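# TP 4 – Suture téléopérée sur tampon de tissu

Module « Robotique d'assistance au geste », plateforme Duvora. Version du 15 mars 2022. Les calculs de la partie 2 sont à préparer avant la séance et à présenter à l'entrée en salle.

## 1. Objet de la séance

Réaliser une rangée de points séparés le long d'une incision, en téléopération, puis exploiter l'enregistrement pour segmenter le geste. Le TP 3 portait sur le transfert d'aiguille entre deux instruments ; ses conventions de repères sont conservées.

Sont évalués :

- la régularité de l'espacement des points ;
- la tenue du fil pendant le passage d'une pince à l'autre ;
- la qualité de la segmentation rendue avec le compte rendu.

La durée totale n'entre pas dans la note. Elle figure tout de même au compte rendu, car elle sert à normaliser les courbes de la partie 5.

## 2. Rappels de cinématique

Chaque instrument passe par un point d'insertion supposé fixe, noté O. Le porteur assure deux rotations autour de O, une translation le long de l'axe de la tige et une rotation propre. Le poignet ajoute deux rotations, et l'ouverture des mors est traitée à part. On dispose donc de 6 degrés de liberté pour la pose de l'extrémité.

Soit q le vecteur articulaire et x la pose de l'extrémité dans le repère du tampon. On note J(q) la jacobienne du modèle direct :

 dx/dt = J(q) · dq/dt

Les articulations du poignet sont entraînées par câbles. Deux conséquences pratiques :

1. Couplage. Une rotation du premier axe du poignet modifie la longueur de câble vue par le second. La matrice de couplage C est fournie dans le fichier de configuration Fako ; ne pas la modifier.
2. Élasticité. La position mesurée côté moteur diffère de la position réelle des mors lorsque le fil est tendu. L'écart est négligé en espace libre, pas pendant le serrage du nœud.

**Préparation.** Écrire J(q) pour le porteur seul, puis montrer que le modèle dégénère lorsque l'extrémité passe par O. Préciser pourquoi cette configuration n'est pas atteinte pendant le TP.

## 3. Mode opératoire

Le porte-aiguille est affecté à la main droite, la pince de préhension à la main gauche. L'affectation ne change pas en cours de rangée.

1. Présenter l'aiguille perpendiculairement au plan local du tampon, côté droit de l'incision.
2. Faire tourner le poignet en suivant la courbure de l'aiguille. Toute translation parasite élargit le trou d'entrée.
3. Reprendre l'aiguille à la sortie, tirer le fil en laissant une extrémité courte.
4. Former la boucle autour de la tige de la pince gauche, saisir l'extrémité libre, serrer à plat.
5. Répéter la boucle en sens inverse, puis couper les deux brins.

À l'étape 4, les deux instruments travaillent côte à côte et le fil ne doit pas être pincé au niveau des articulations. Garder les mors gauches juste au-dessus de la surface, sans appui.
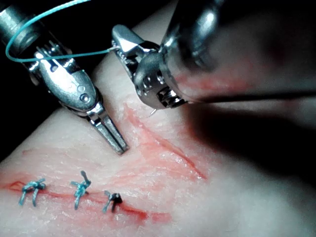 *Fig. 1 – Trois points noués sur la partie gauche de l'incision ; fil tenu dans les mors du porte-aiguille.*

La vue poignet est utile pour juger la position des mors par rapport à la surface, moins pour l'orientation de l'aiguille : sur la fig. 1, seule la pointe dépasse sous le porte-aiguille. On croisera donc cette vue avec la vue générale pour les étapes 1 et 2. L'ombre portée des instruments peut aussi gêner la lecture de la zone située à droite ; régler l'éclairage avant le premier point.

## 4. Acquisition

L'enregistrement est lancé depuis Hoststead, avec un fichier par point. Les flux articulaires et vidéo partagent la même horloge. Vérifier avant de commencer :

- que le repère du tampon a été recalé ;
- que la pédale d'embrayage est bien journalisée ;
- que le nom du fichier contient le numéro du binôme et celui du point.

Un point raté est conservé et marqué « R ». Il ne faut pas l'écraser : les essais manqués sont utilisés en partie 5. Le jeu de référence distribué en septembre comprend 149 enregistrements, points ratés inclus.

## 5. Exploitation

Découper chaque enregistrement en phases : approche, passage, reprise, boucle, serrage, coupe. Les instants de transition sont annotés à la main sur deux points, puis détectés automatiquement sur les autres à partir de la vitesse de l'extrémité et de l'ouverture des mors.

Rendre :

- la courbe de vitesse des deux instruments, phases superposées ;
- le tableau des écarts entre annotation manuelle et détection ;
- l'espacement des points, mesuré entre nœuds consécutifs ;
- une discussion de l'erreur due aux câbles pendant le serrage – une demi-page suffit.

Barème sur 16, les quatre points restants étant attribués à la préparation. Le compte rendu est à déposer dans l'espace Griffiths du module, au format PDF, avec les scripts dans une archive séparée.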